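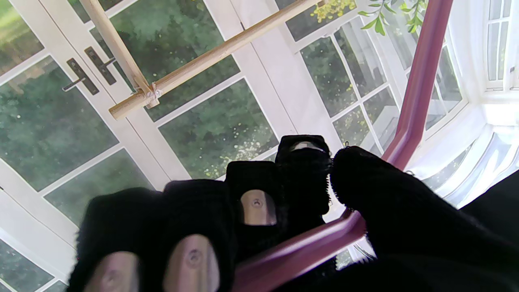 Manaia asked after last session why we bother with demonstrations at all when the simulator can give us grasps all night for free. Fair question. Short answer - the sim contact model is bad at exactly the part we care about, the last bit of closing. Longer answer is most of today.

# Session notes: getting a demo into the robot

2025-02-07

Two routes, you need to know both.

**Kinesthetic (by hand).** Arm in gravity comp, you hold it and push it through the task. Joint angles recorded directly, no retargeting. You feel the contact through the arm. Downsides:

- your own hands and sleeves get into the wrist view
- moving the arm is OK, moving five digits at once is not, you run out of hands
- demos come out slow and jerky near the grasp

**Teleoperation.** You wear the tracking glove, robot copies. Good for fingers. But there's delay, and no force feedback on our setup, so people squeeze too hard. Everybody does it in their first session.

## Retargeting, quick version

Your hand is not the robot's hand. Matching joint angles looks nice and misses the object. Match fingertip positions relative to the thumb instead, then let the solver find the joints. Partington's handout has the cost function, don't copy the weights blindly - they were tuned for a smaller hand.

Watch the rod grasp. Bent, glossy, a rounded tube. Fingers on one side, thumb across at the bend. The knit glove leaves the fingertip pads bare, so aim to make contact with the pads and keep the knit out of it. If the thumb goes in early it pushes the rod away before the fingers get there. Fingers first, thumb second, then lift.

The wrist camera sees a lot of thumb in this grasp. Up close it's a big dark blur over the bend. So the policy can't learn the final closing from that view alone, needs the joint readings as well. This is question 2 on the sheet, so write something better then "occlusion".

## What makes a usable demo

1. Start from the home pose, every time
2. One try per recording. Missed? Stop, discard, restart
3. Don't hover. Long pauses teach the policy to pause
4. Vary the rod's angle between takes, also which way the daylight comes in

August set for reference: 166 recorded, 164 kept. The 2 dropped ones had clock drift between the camera and hand streams. Check timestamps BEFORE you record, not after.

## For next time

- Read the Trerkau notes, section on aligning streams
- Each pair records 17 takes, rod task only
- Sign up for a slot with Nana Addo
- Bring one failed take, we'll go thru them together

Pairs without a slot yet, see me at the break.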